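Wedari bag-packing set: read me first

Welcome, and thanks for stopping by! Wedari is the arm we put together in our shared workshop, and this set holds 2,359 short clips of it handling a soft bag and the things that go in it.

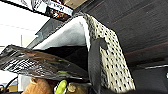 Kidus Derese: would rigid boxes be worth adding? Soft bags sag so differently every time.

They would, and they're on the list for July. Each clip comes with joint angles and gripper position, split into 4 folders, with the wrist view stored next to the logs.
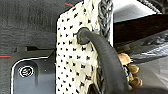
Please keep the folder names as they are, or the Lastel loader won't find a thing.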